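Service > Anleitungen > Ordnungssystem Poria > Kapitel 4: Kleinteile sortieren und verstauen

4 Kleinteile sortieren und verstauen

Dieses Kapitel beschreibt das Erfassen, Trennen und Einräumen loser Kleinteile aus Haushalt und Büro. Es gilt für alle Einsätze der Reihe Poria. Die Montage des Korpus ist in Kapitel 3 beschrieben und muss abgeschlossen sein.

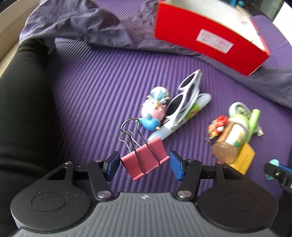
Kleinteile auf gerippter Unterlage

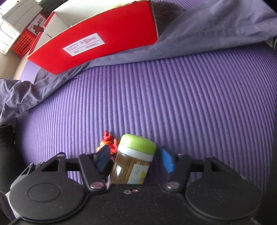

Dürfen Zahnstocher und Büroklammern im selben Fach aufbewahrt werden?
Zahnstocher sind von Büromaterial getrennt zu lagern und verbleiben in ihrem verschlossenen Behälter; für Klammern aller Art ist ein eigenes Fach vorzusehen.

4.1 Vorbereitung

1. Breiten Sie die Unterlage auf einer ebenen Fläche aus. Textilien, die auf der Unterlage liegen, sind vor dem Einräumen zusammenzulegen und gesondert abzulegen.
2. Stellen Sie den Einsatz mit 8 Fächern rechts neben die Unterlage, Linkshänder links.
3. Halten Sie die Beschriftungsstreifen und einen weichen Stift bereit.

Hinweis: Auf Unterlagen mit erhabenen Rippen rollen runde Teile weniger leicht weg. Sehr feine Teile wie Nadeln können sich jedoch zwischen den Rippen festsetzen. Verwenden Sie hierfür die glatte Schale Flarura (nicht im Lieferumfang enthalten).

4.2 Sortieren

1. Trennen Sie die Teile in vier Gruppen: Büromaterial, Küchenbedarf, Spielfiguren, Sonstiges.
2. Prüfen Sie Foldbackklammern einzeln. Die Drahtbügel müssen sich ohne Widerstand umlegen lassen. Verbogene Klammern sind auszusondern.
3. Prüfen Sie bei Dosen mit Schraubdeckel, ob der Deckel gerade sitzt. Ziehen Sie ihn handfest nach.
4. Wischen Sie Spielfiguren mit einem trockenen Tuch ab. Figuren mit abstehenden Teilen sind einzeln zu legen.

VORSICHT – Verletzungsgefahr: Zahnstocher sind spitz. Greifen Sie nicht in eine umgekippte Dose, sondern richten Sie diese zuerst auf. Kleinteile gehören nicht in die Hände von Kindern unter drei Jahren.

4.3 Einräumen

1. Legen Sie Klammern mit umgelegten Bügeln in die vorderen Fächer.
2. Stellen Sie Dosen aufrecht in die hinteren Fächer. Etiketten zeigen nach vorn.
3. Setzen Sie die Figuren zuletzt ein.
4. Beschriften Sie jedes belegte Fach und schieben Sie den Einsatz bis zum Anschlag in den Korpus.

Achtung: Ein Fach darf mit höchstens 200 g belastet werden. Bei Überlastung kann sich der Boden durchbiegen – der Einsatz lässt sich dann nicht mehr vollständig einschieben.

Für den Einsatz Tóth mit verstellbaren Stegen gelten abweichende Maße, siehe Beiblatt.

© Vonda Ordnungssysteme | Kontakt | Ersatzteile | Nach oben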